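Home Robotics Build, Clekholm Shared Workshop
Session 4 notes: hand-held grippers
October 2, 2018

Okay, last time we got as far as the wiring, and I promised I'd write up the gripper part properly. So, a pair per bench, one for each hand. You hold them like a fat flashlight and the fingers do the touching (keep your own fingers out of it, please!).

Before you record anything:

Tape the grid paper flat. Konrad skipped this in February and his sheet crept all afternoon.
Plug in the left one first and wait for its light.
Run the cables back over your forearms, never across the paper.
Open and close each gripper a few times and watch the numbers. Full open should read around 1000. If you get 300 or so, the finger is rubbing, so loosen it and try again.

Then the task. Start with the mug tree and the wooden spoon, because a spoon swings and a mug mostly doesn't, and I want you to fight with the swinging early on.

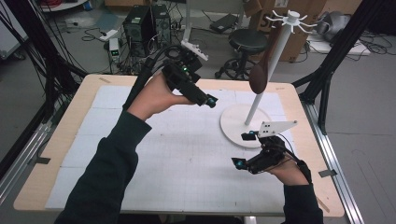
Go slow. I mean it, slower than feels natural! My first 100 tries were nearly all too fast and Genowefa made me throw most of them out, which hurt, but she was right. Keep the hand you aren't using up and out of the way.

For next time: bring 2 clean runs each, saved under your own name. Wojciech has the spare fingers if yours tear.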